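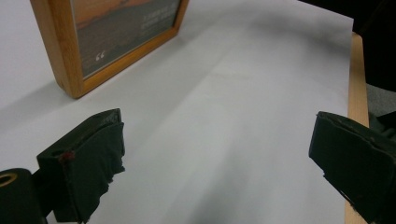
Honey-toned frame with a landscape print. This is the color I'm talking about.

In defense of orange wood
Posted by tallowandpine, April 13, 2023

OK, I have to get this out somewhere and my family is tired of hearing it. I love orange wood. Honey oak, amber pine, yellowed maple, all of it! We bought a 1161 square foot ranch in Herar last October and every piece of trim in the place is that warm, slightly shiny, orange-brown color that everybody on the house sites tells you to paint on day one. I came in with a paint plan. I had the chips taped up and everything (a white, a slightly different white, and a sort of mushroom).

Then the first winter afternoon hit, with the sun coming in low through the dining room, and the whole hallway lit up like the inside of a jar of marmalade. I took the chips down that evening.

So what I'm after is company, plus some practical advice. Who else is keeping theirs? What wall colors are you using? And does anybody know how to match the old finish where a previous owner patched a door casing with raw pine? It sticks out like a bandage.

gulchkitchen
Keeping mine! Golden oak cabinets, all original, and the doors still close with that nice heavy thunk. Wall color made all the difference for me. The old beige had so much yellow in it that everything ran together. I went to a soft, grayed-off green and suddenly the oak looked like somebody had picked it on purpose. Get sample pots, paint big pieces of cardboard, and move them around the room for a few days before you commit.

mrs_sandpiper
I'm going to be the grump here. I lived with honey oak for years and I hated it for every one of them. It isn't the wood I mind, it's the amount. When the floor, the trim, the doors, the cabinets and the railing are all the same orange, there's no place for your eye to land. We painted the trim and kept the floor, and I've never missed it for a second. You're allowed to love wood and still paint some of it.

tallowandpine
That's fair, and I'll give you the railing. The railing is a lot. But I keep hearing "it's too much" from people who then put the same gray plank through an entire house and call it calm! At least the orange has some life to it.

Green is a great thought, gulchkitchen. I hadn't looked past blues.

dovetail_dan_not
On matching the patch: figure out what the old finish is before you buy anything. Put a little denatured alcohol on a rag and rub somewhere hidden, like the top edge of a door casing. If it gets tacky, you're probably looking at shellac, and you're in luck, because new shellac will melt right into old shellac. Amber shellac on raw pine gets you most of the way to that color without any stain at all. Thin coats. I'd do two, wait, and hold your nerve before adding a third. It goes darker faster than you think.

If the alcohol does nothing, it could be varnish or poly, and then I'd go with an oil-based dye or a toner under a clear coat. Open a window for any of this and lay the oily rags out flat outdoors to dry. Do not ball them up in the trash.

porchlight60
Please don't start with 60 grit on the patch. I did that on a stair tread and the scratches drank up the color, so now I have a tread with stripes. Go finer, go with the grain, and wipe off all the dust before you put color on it.

ferrymans_wife
Coming at this from the other side: I put orange wood IN. Our place in Bralleck had been stripped of all its character by the last people and I wanted some warmth back. I bought salvaged fir casing at the Matubbar yard out past the fairgrounds, and it cost less than the primed stuff at the big store. Some of it still had the old nail holes. I filled the worst and left the rest alone, and I love walking past it.

tallowandpine
Oh, I'm jealous. Is Matubbar the one with all the doors leaning in rows outside? I've driven by and never stopped!

Update on my thinking after reading all this. I believe what mrs_sandpiper is getting at is contrast, and I agree with more of it than I wanted to. You can get contrast inside the same color family, though. Put a pale honey surface inside a border a few shades darker and glossier and I could look at it all day. Same warmth, and the edge still reads as an edge. A bit of brass doesn't hurt either.

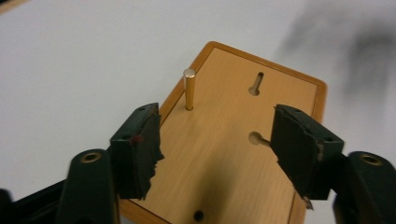
mrs_sandpiper
Well, now you're describing a decision, and I have no quarrel with a decision. My gripe is with builders who bought one can of stain for the whole subdivision. If you went a shade deeper on the doors and left the trim light, I could probably come to dinner without complaining.

gulchkitchen
Brass, yes! I swapped brushed nickel knobs for plain unlacquered brass and they've gone a bit brown where hands touch them. Next to the oak they look right at home. Nickel always looked like it was visiting.

dovetail_dan_not
I'll disagree on going deeper on the doors. Toning over an old finish is where people get into trouble, especially on flat doors where every lap mark shows. If you want contrast, do it with paint on the walls or a rug on the floor, and leave a sound old finish alone. Clean it with a mild soap first. You'd be amazed how much of the "orange" people complain about is years of cooking grease and furniture polish.

ferrymans_wife
Seconding the cleaning. I washed five doors last month and they came up a different color. Lighter, redder, and you could see the grain again. The water was disgusting.

quillback
Has anybody tried the Plivero wax on trim? My neighbor swears by it. I'm nervous about putting wax on anything I might want to refinish later.

dovetail_dan_not
Never used that one, so I can't speak to it. In general your nerves are correct. Wax has to come off completely before a new film finish will stick, and the corners of molding are a pain to get clean. If you're sure you're done refinishing, wax away.

tallowandpine
Did the alcohol test on top of the hall closet casing. Tacky! So it's shellac, and I danced around the hallway with a rag in my hand. I've ordered amber flakes and I'm going to practice on offcuts first.

For the walls I'm leaning away from green now (sorry!) and toward a very pale blue-gray. It's on the opposite side of the wheel, so the orange gets to be properly orange next to it without the room feeling heavy. I've been holding everything wooden I own up against pale blue-gray things and it's been working every single time. Tell me if I've lost it. 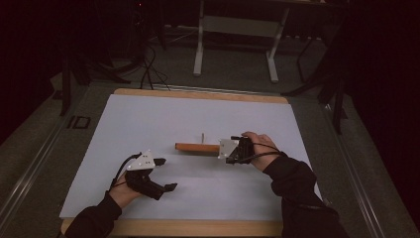 porchlight60
You haven't lost it, but watch your light bulbs. I had a blue-gray in the den that looked wonderful until sundown, and then under warm bulbs it turned the color of dishwater. Check your sample at night with the lamps on, and check it next to the floor too.

gulchkitchen
I'm only a little hurt about the green. Blue-gray can go cold on a north wall, so maybe use it in the hall where you get that afternoon sun and see how you feel before you do the bedrooms?

mrs_sandpiper
Agreed with both. And buy the flat or matte. Shiny trim against shiny walls looks like a school corridor.

tallowandpine
Hall first, matte, checked at night. I can do that! The offcuts are on the workbench with one coat on them and I keep going out to the garage to look. The first one already looks pretty close to the casing by the kitchen, a hair lighter maybe. Will the second coat push it too far, do you think, or should I cut the shellac thinner?

dovetail_dan_not
Cut it thinner. You can always add another.

quillback
Went and checked my own trim with the alcohol after reading this. Nothing happened at all, so I guess I'm in the varnish club. Starting a separate thread on that.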